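29/07/2025

Entry for the household diary, Jallow House, kitchen and dining room. Written by Afroza Kumarasinghe, duty housekeeper.

The change of tableware was carried forward today. The old white service was withdrawn from daily use after lunch and the green service takes its place from tomorrow's breakfast. Residents were informed of this by notice in May and again by letter last week. Two have asked that their own bowls be kept for them, and this has been agreed.

The delivery from Closska was received at the side door at 8 in the morning and signed for by Herman Wibisono. The order was for 48 dinner plates, 48 side plates and the matching bowls. All the dinner plates were present. The side plates were one box short and the supplier has been told by telephone. They undertake to send the missing box with the bread order account, although I am not clear how the two are connected and have asked for this in writing.

Washing of the new plates began directly after the breakfast things were put away. Nusrat Bhuiyan washed and I dried. It was found that the paper labels on the underside do not come off in the machine, and that the glue is left behind as a grey patch. Warm water with a little cooking oil on a cloth removed it. The method is slow but it does not mark the surface, and it should be used for the side plates when they arrive. Scouring pads are not to be used on the green service at any time.

The colour is paler than the one in the catalogue. Mitali Samarakoon considers it an improvement, as the catalogue green would have looked heavy against the tables in the small dining room, which are light in tone. I had my doubts in the morning and was more content with it by the afternoon, when the sun had come round to that side of the house.

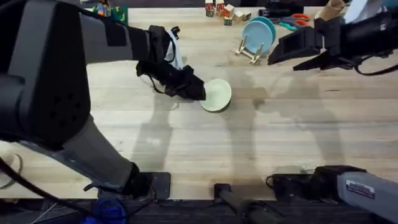
The matter of the rims was discussed at the half past two meeting. The raised rim on the new plates is of real use to those residents who eat with one hand, and Mr Stelmakh was asked to try one at tea. He reported that his toast stayed where it was put. He also said that the plate was a good weight, the former ones having been in his opinion too heavy for anyone over seventy. His remarks are entered here at his request.

Storage remains unsettled. The rack in the tall cupboard was made for the old service and will hold the new plates only if every second peg is taken out. Herman has removed the pegs from the lower shelf as a trial — they are in the tin marked Sheikh, in the second drawer, and must be kept. Plates should be stacked no more than 7 high until the shelf has been looked at. The upper shelf is not to be used for the present.

Of the white service, the chipped pieces have been set aside for disposal. The sound ones are wrapped and boxed in the passage, and are promised to the hall at Modadley for their suppers. Their driver is expected on Thursday. The boxes are not to be lifted by one person alone. The gravy boats stay with us, there being none in the new order, and will have to be used with the green for the time being.

Table linen was considered briefly. The present cloths will do for Sunday. For weekdays it was agreed to lay the tables bare and to wipe them down between sittings, which Nusrat and I both prefer. The order of 200 paper napkins is nearly used up and a further one has been placed.

Supper was served on the old plates for the last time, at the usual hour. Fish pie, peas, stewed pears. One plate was broken at the hatch — white, and already on the list for disposal — and the floor was swept twice.

Kitchen closed and lights out at twenty past nine. Key handed to Mitali Samarakoon. The breakfast tables are to be laid in the morning and not tonight, as the window in the small dining room has been left open to air the room.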